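Preden bin-emptying set: read this before you use it

Overview

Preden is a collection of 2611 still pictures of parts lying in open-topped metal bins, taken at the point when a bin is nearly finished. Full bins are well covered by other people. We wanted the last part, the one that ends up against a wall, and the bare metal around it.

I took over this card from Luana Rezende in April. Her version was more generous than mine. Where I disagree with a claim she inherited, I say so, and I have left her numbers alone unless I could recount them.

What is in the set

The pictures come from 18 bins at the Quartey site. All of them are open at the top, and they differ mainly in how worn they are. Of the 2611 pictures, 1519 have an outline drawn by hand around the parts. The others have only a bin number and a part class.

Fields in the label file:

picture_id – a plain running number, no meaning in the order
bin_id – 1 to 18
part_class – bracket, housing, sleeve, other
floor_state – clean, scratched, marked
wall_contact – yes, no, unsure
outline – list of points, empty if nobody drew one
labeler – initials

Please don't treat "other" as a class. It is where a labeler put anything they couldn't name, and two people reading the same picture will often fill it differently.

How the labels were made

Thitima Saengthong drew most of the outlines and checked the rest. The rule was to outline what shows and stop there. If half of a part is hidden, the outline follows the visible half. Early on, a few labelers guessed at the hidden side, and some of those guesses are still in the files. Bins 4 and 11 are the worst for it.

The older notes claim that the outlines are "accurate to the edge." I don't believe that for dark parts. Where a black part lies against a shaded wall, two careful people will draw two different edges, and neither can show the other is wrong. Expect trouble with housings in particular.

Floor state

This field was added late, after complaints from Indano that their part finder kept reporting scratches as thin parts. I think the complaint was fair. The values are:

clean – no marks you would notice at normal size
scratched – fine lines or arcs in the metal
marked – scuffs, specks or stains, with or without scratches

A floor that fits both of the last two goes under "marked." It's a blunt rule and it hides some useful detail, but the finer version we tried had five values and no two labelers used them the same way.

The curved scratches deserve a look before you train anything. They catch the light, they are the same width as a wire edge, and a bright patch in the middle of the floor makes them stand out more. This one goes under "marked," with arcs and small dark specks both showing on the brushed metal:
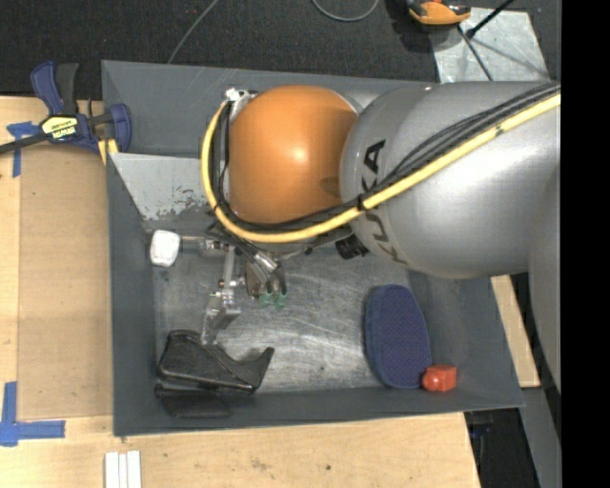 Known problems

Shade. The sloping walls go dark at one side in many pictures, and wall_contact is weakest there. Use "unsure" as its own value. Folding it into "no" will make your results look better than they are.

Hidden parts. A picture may have most of its part covered. We kept those in. If you filter them out, say so when you report a score.

Too few bins. Eighteen is a small number, and they all come from one site. Split by bin_id, never at random, or the same scratches will turn up in both training and test. Grurard published a very high score on a random split of an early copy. I wouldn't read much into it.

Weights and sizes. There are none. The older notes list part sizes for bin 7, but I couldn't find out who measured them, so I took them out.

Changes

1.2 – floor_state added, bin 7 sizes removed
1.1 – repeated pictures dropped, labeler initials added
1.0 – first copy handed over by Luana

Reporting errors

Send the picture_id and a short note on what you think is wrong. Thitima looks at outlines and I look at everything else. A correction to floor_state needs a second reader before it goes in.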